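Home Tickets Knowledge Base My Account Log Out

Ticket 349: Printed pattern pieces come out too small, waistband won't match
Product: Proko pattern layout, home printing
Status: Solved

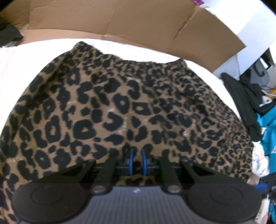 Why does a pattern print smaller than the size chart says it should?
The print window has its own scaling, separate from the one in Proko, and "Fit to page" shrinks every sheet a little. Set it to "Actual size" or 100% and check the test square before printing the rest.

Opened by: Kornél Kiss
Date: 23 August 2024

Hi all! First of all, I love this program. I've been drafting skirts with it since May and I've never had so much fun with a tape measure. Now I've hit something odd.

I'm making the Hustitent, the full gathered skirt with the elastic casing. Front and back panels fit each other fine. The waistband piece is the trouble: when I walk it along the top of the panels it comes up short, and the notches drift further apart the closer I get to the side seam. The test square is supposed to be 4 inches and mine is clearly under. I printed the panels on the office printer and the waistband at home, if that matters. Home printer is a Kozma, letter paper.

What I tried so far:
- restarted Proko and the printer
- re-exported the file as a PDF
- printed page 20 again (the one with the square), same result
- swapped the paper, same result

Support reply

Thanks for such a clear write-up, and I'm so glad you picked the Hustitent — it's a favorite here too. It does matter that you used two printers! Your office machine is probably printing at full size and the home one is scaling down. Could you open the PDF at home, go to the print window, and tell me what the scaling line says? Please also check whether "Borderless" is turned on. Some drivers enlarge or shrink the page when it is, even with 100% selected.

Kornél Kiss

Scaling says "Fit to printable area." I never touched it, so I guess that's the default. Borderless is off. Changed it to 100%, printed the square, and it's bigger now! Still a hair short in one direction though. Up and down it's perfect, side to side it isn't.

Support reply

Great progress. When only one direction is off, I look at the paper setting next. Open the driver's own preferences (the button is usually in a corner of the print window) and see which paper size is picked there. It can say A4 while the PDF viewer says Letter, and then the two of them argue about it.

Kornél Kiss

It was A4! Set it to Letter, printed the square, and it's dead on both ways. I taped up the waistband and walked it along the top edge and every notch lands where it should. I did a little dance in the kitchen.

Two more questions while I have you. Do I need to reprint the panels? And is there any way to save these settings so I don't have to remember them?

Support reply

Wonderful news! Check the square on your office printout. If it measures right, keep those panels and don't waste the paper. If you already threw that sheet away, measure the grainline arrow on the front panel and compare it with the length shown under Piece Info.

For saving: in the driver preferences, make a new preset and call it something you'll spot, like "Patterns." Proko can't store the printer's own settings, but it does remember the last preset you picked. We've asked the developers to show a warning when the paper sizes don't match (request 277, if you'd like to vote for it).

One tip for the casing: cut your elastic after you've tried it around your waist, whatever the chart says. Brands vary a lot in stretch. I use Barudero elastic for mine and go shorter than the chart, but a firmer one may need the full length.

Kornél Kiss

Found the office square in the recycling, and it's correct, so the panels stay. Preset saved, vote added. Cutting tonight! Thank you so much, you can close this one.

Support reply

Closing as solved. Please post the finished skirt in the gallery, we'd love to see it!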